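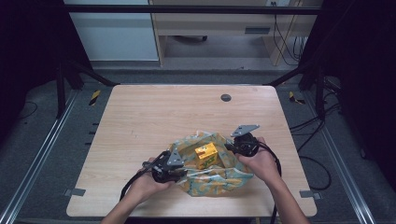 Hand-held grippers for soft bags: Orkis or Brumisen fingers?

Posted in Grippers and end effectors – Jul 25, 2022

tidewrack
We're choosing between two sets of fingers for a pair of hand-held grippers, one in each hand, both cabled back to the controller. The test job is a small carton going into a cloth bag and coming out again. Orkis sells a flat metal finger and Brumisen has a softer one with a rubber face. I ran both sets for most of June and logged 142 tries.

The Orkis fingers are fine on the carton. On the cloth they slide under a fold and then let go when I lift. The Brumisen ones hold the cloth well but they're thick, and I can't get them down between the box and the side of the bag without dragging the whole thing across the table. Budget is $3000 for everything and I'd like to keep $500 of that for cables. Has anyone used either of these on fabric for longer than a few weeks? I'm also wondering if mixing them, one type per hand, causes trouble later on.

palletjack
Go with the Brumisen. Had them for ages, no problems.

gumleaf_lab
We mixed them and it was fine, with two things to watch. The first is calibration. The Akolgo controller we use stores one opening width for both hands unless you go into the settings and split them. If you leave it on the shared value, the thinner finger reads as closed when it still has a gap of 2 mm, and your logs will be wrong for that side. Check this before you record anything you want to keep.

The second is which hand gets which. We put the soft finger on the left to hold the mouth of the bag and the metal one on the right to go in for the box. Swapping them was slower for everyone who tried it, including our one left-hander.

For the sliding, try thin grip tape on the inside face of the metal finger before you spend more money. It wears out and you'll be replacing it every few days, but the finger stays slim enough to fit beside a carton. Trim it back from the tip or the corner peels up and catches on the weave.

Also tie the cables down. Ours used to loop across the tabletop and pull on the wrist at full reach, and I blamed the fingers for some bad grasps that were the cable's doing.

heddle
Does your cloth have any stiffness to it? I tested the Anorero fingers on canvas totes and they were good, then hopeless on anything thinner. I haven't tried the other two brands, so I can't compare. If you can borrow a set, use the same bag for every run. A new one behaves differently after it's been through the wash.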